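The purple sheets, and what the money is for 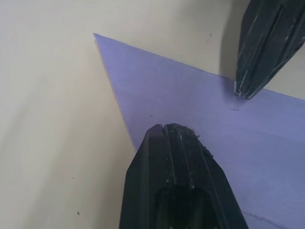

Fikri Siregar

May, a little after six in the morning

I meant to write last night and fell asleep in the chair with the budget printout on my chest, so I am doing it now with coffee before the phone starts. The window is open and somebody up the street is already mowing. I have until eight before I need to be anywhere.

So, the arm. We have had the loan unit on the bench for four weeks, and I have to tell Pasaribu whether we are keeping it, sending it back, or asking for the bigger one. I keep putting it off by finding one more thing to test. The lavender sheet was yesterday's one more thing. Folding and sorting card is most of what this shop does, when you take away the talking, and lavender is what we have the most of, thanks to a customer who ordered wedding programs in it and then changed her mind to gray. I must have looked at that corner lying across the tabletop for ten minutes straight, thinking what a ridiculous thing it is to hang a whole year's spending on. A thin flat sheet on a flat table! My aunt could pick one up with a damp thumb while holding a conversation about somebody's divorce.

But that's the job. If it can't take a single sheet by the edge, then I don't much care how nicely it lifts boxes. We have plenty of people who can lift boxes, and none of them mind it. What everyone minds is the fourth hour of feeding sheets, me included. I did it myself all through the busy stretch last winter and my wrist still lets me know when rain is coming.

I want to put the numbers down here where I can find them, because the printout is already covered in other notes and a grocery list.

The gripper by itself, the one Flindberg quoted, is $2835. That is the gripper and the bracket and the cable, with no fingertips beyond the first pair. Fingertips are $50 a pair. When I first saw that line I thought, well, fifty dollars, that's nothing, and I moved on to worrying about the big number. Now I look at the fingers we have, at the pale scuffs along the ridges and the ragged bit near the tip of the one, and I think the fifty dollars is the line I should have been reading all along. I don't know how long a pair lasts. I asked Flindberg and the man was perfectly pleasant and said it depended on use. I said our use would be paper, all day. He said paper was easy on them. Then I asked whether he would put that in writing and he said he'd get back to me, and I'm sure he will, he has been good about calling.

And to be fair to him, I don't know what the loan unit did before it came to us. It may have been scuffed when it was unpacked. I should have looked it over properly on the first day and written it down in this book, and what I wrote down that day was what we had for lunch. (Fish. It was very good.)

The other quote is Atance. They don't sell the gripper separately, they want to sell a suction head with it, and their price for the pair comes with a service plan of $553 a year. At first I was insulted by the service plan. My father ran this shop on a can of oil and a drawer of rubber bands, and I can hear just what he would have said about paying somebody yearly to come and look at a thing. But I've been turning it over, and I believe it may be the more honest way of quoting. They are telling me now what it will cost to keep. Flindberg is telling me what it costs to have, and leaving me to find out the rest in the months afterward, when the invoice for the good part is long paid and I've stopped looking.

Suction is the sensible choice for card, everyone says so. I said it myself to Bidirum in the winter when they came through to talk about the feeder. A cup comes down, takes the sheet, there's no pinching and so no worry about marks. The trouble is that only half of our work is clean flat card. The rest is textured stock and things with holes already punched, and that lace-cut border people want for invitations, and a cup won't hold on to a hole. So then I want fingers again. Then I think of both, and then I look at the price of both, and I go and make tea.

The marking worries me more than the price, if I'm going to be truthful in my own diary. There is a little dark mark on the purple sheet under the upper fingertip. I can't say if it's a dent or a crease or just a bit of dirt, and I can't say when it got there either, as those sheets have been sitting in an open box since the fall with people leaning on them. But a bride doesn't care how a mark got there. She holds it up to the window and there it is. If one sheet in a stack comes out with a pinch in it then somebody has to go through the stack looking, and then I've bought a machine and kept the boring job as well, only now the boring job is looking at corners.

So today's plan is a fair test, and I want to write it out so I do it properly and don't wander off halfway as I usually do. Fresh sheets from a sealed pack. Look over each one before it goes on the table, under the good lamp. Fifty of the plain card and then the same again of the textured. Wipe the tabletop first too, there are specks on it, and I would hate to blame a fingertip for a crumb. Then look them all over again afterward, and have someone else look who doesn't know which are which. I'll write down the bad ones and nothing else. If I start writing down impressions I will talk myself into whichever thing I wanted that morning, I know what I'm like.

I had also better settle where the money comes from, which I've been avoiding with great skill. There is the equipment fund, and there is what's left from selling the old folder, and between them I can cover the gripper and a good number of fingertips without borrowing. The arm itself is on Pasaribu's lease, and that goes up a little if we keep it past the summer. I can carry that in a normal month. I can't carry it in a month like last February, when we printed next to nothing and I paid everybody anyway and told them things were fine. What I'd like is to put two slow months of the lease aside before I sign anything at all. It means waiting. It means another season of hand feeding, with all of us complaining and the radio on too loud, and I suppose we have lived through that before.

My sister thinks I'm making too much of it. She said on the phone, you spent more than that on the van and you didn't write a book about it. True enough, but I knew what a van does! I had driven vans. With the van I could lie awake worrying about tires and know that they were tires. With this I lie awake and don't even know what the right worry is. It could be the fingertips, it could be the software, it could be that the table wants to be two inches lower. The training is another thing nobody's quote has a line for. I've put in a good many evenings already just learning to move the thing to where I want it, and if I'm ever out sick then someone else has to have put in those evenings too, and I'll have to pay for them, as I should.

I'm writing down a few questions for Pasaribu so that I ask them this time and don't just chat about his garden.

Is there a charge for returning it late, and how late is late.
Can we swap to the suction head partway through the lease, or does that start it over.
Who pays if a fingertip tears while it's still on loan.
Does the bigger arm need a different bench. (I think yes. I'm afraid the answer is yes.)
Can I talk to another shop that handles paper with it, a small one, without him on the line.

That last one I should have asked at the very start. Every place I've been sent to look at so far has had a proper floor and a man whose whole job is the machine. I would like to see one in a room like ours, with a box of ribbon under the bench and the kettle on the same circuit as everything else.

Where I lean this morning, before the test and with only one coffee in me: keep the loan through the end of the month, buy two pairs of fingertips now on the small account so I can find out how they wear, and don't sign for the gripper until I've seen a pair go from new to finished. That puts a hundred dollars at risk and leaves the big number alone. If the card comes through clean I'll ask Flindberg again for that promise in writing. If it doesn't, I call Atance and eat my words about service plans.

I do like it, I should say that too. I've grown fond of it, the way it goes along that bench in the evening when the shop is quiet and I'm the only one left. I don't want that getting into the arithmetic, so I've put it down here in the diary and I'll keep it off the printout.

Ten to eight. Need sealed packs from the back, the good lamp, and a clean cloth. Also bread, and stamps.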